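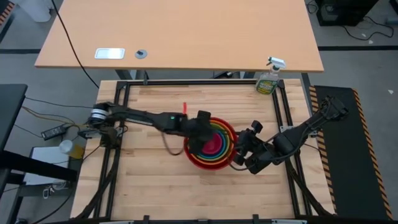

Hrefna Bundgaard
I would keep them nested, always. Mine live in one stack in the low cupboard and take the space of only the red one. If you let every bowl live alone, you will need a whole shelf.

Pushpa Dhillon (started this thread)
Thank you Hrefna. For who comes new: my question was if a rainbow set should be stored nested or apart. My set goes red on the outside, then orange, yellow, green, blue, purple, and a small pinkish one in the centre. It looks very nice on the wooden bench. My trouble is that I use the small ones each day and the red one maybe when my sister comes over from Irkdale.

Pankaj Sengar
Apart. I had plastic bowls nested after washing and they stuck so hard that I was pulling at them with two butter knives. One has a crack now. Since August I keep the three smallest in the cutlery drawer and the rest in the pantry.

Hrefna Bundgaard
Pankaj, they stuck from being wet. Dry them with a tea towel first and you will have no problem.

Pankaj Sengar
I did dry them. Perhaps not at the bottom, I admit it. But who has time to dry a full set of bowls on a weeknight?

Nyokabi Mugo
My kids do it and they like it, the little one says the colours aloud while he puts them in order. For stuck bowls, put cold water in the inner one and stand the outer one in warm water. Wait 4 minutes and turn gently — no knives please!

Sunita Ahuja
I disagree a little with everybody. Nesting is fine, but the favourite size should not be in it. I took my green one out and it sits beside the kettle with lemons. The others close up over the gap and you don't notice it.

Pushpa Dhillon
But then the rainbow is broken, Sunita.

Sunita Ahuja
Yes, it is broken. I cook with them, I don't look at them.

Nyokabi Mugo
Does anyone know if the Upadhyay shop in Iltstead still sells single bowls? I lost our yellow at a picnic and I don't want to buy a full set again.

Hrefna Bundgaard
They had a basket of odd ones near the door, but I was there before Christmas. Ring them first.

Pushpa Dhillon
I will try nested for now, with a sheet of paper towel between the big ones. The pink one I leave on top with the measuring spoons in it.

Pankaj Sengar
Paper towel is a good idea, I did not think of it. I still keep mine in the drawer.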